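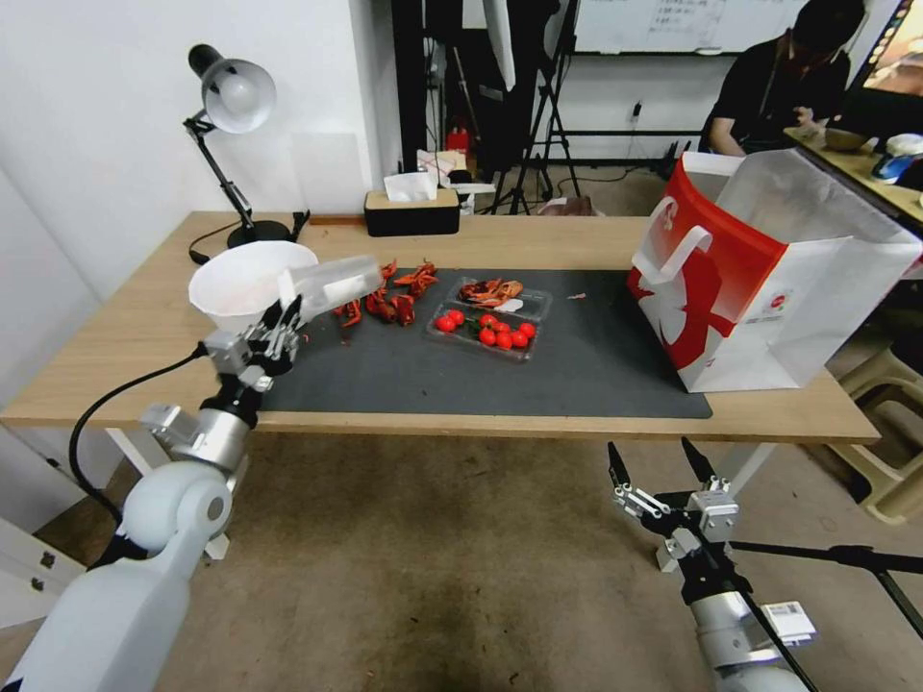
Adding a two-arm station to a takeout packing line changes the packers' day before it changes the order count. This guide covers the first weeks at a shop with one packing table and a small crew, using the setup we settled on at the Purves kitchen. Start with the lids. A person packing crawfish presses a lid on without thinking about it, and an arm has to be given a grip, an angle and a place to set the lid down. When a gripper has a lid up in the air like this, with the crawfish and cherry tomatoes still uncovered, the packer's job is to keep hands off the mat until the arm has finished.

Step 1. Write down the job as it is done now
Ask the packers to list every move in one order, from opening the bag to handing it over. Our list at Purves had 40 moves. Mark the ones people dislike or that hurt their wrists. Those are the first to consider for the arms.

Step 2. Split the work
Give the arms moves that repeat: picking up cans, placing lids, righting bottles. Leave people the moves that call for judgment, such as checking an order against the ticket or deciding whether a container is too full. Put the split on paper and post it where the whole shift can read it.

Step 3. Lay out the table
Use a plain dark mat so that food and containers stand out. Keep the bag at one end and tall items toward the back. Vary the layout during trials – a can on its side is a fair test, and so is food out of its container. Food used in trials is thrown away and never goes into an order.

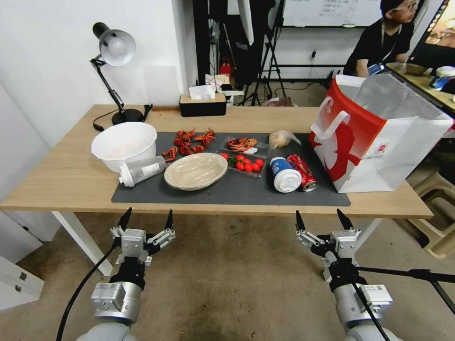
Trial layout with crayfish, a cup, a can on its side and the bag at the right end of the table.

Step 4. Change the shift plan
Schedule 6 short trial sessions before any live orders, and pay them as normal hours. Rotate the person at the station. Watching an arm is tiring in a different way from packing, and 40 minutes at a stretch was the most our crew wanted.

Step 5. Log the stops
Every time somebody stops an arm, write the time and the move. The Pulcombe shop logged stops by move only and later could not tell the lunch rush from a slow afternoon.

Step 6. Review the jobs
After the trials, go back to the list from Step 1 with the crew. Some moves will return to people. Update job descriptions and training sheets in the same week.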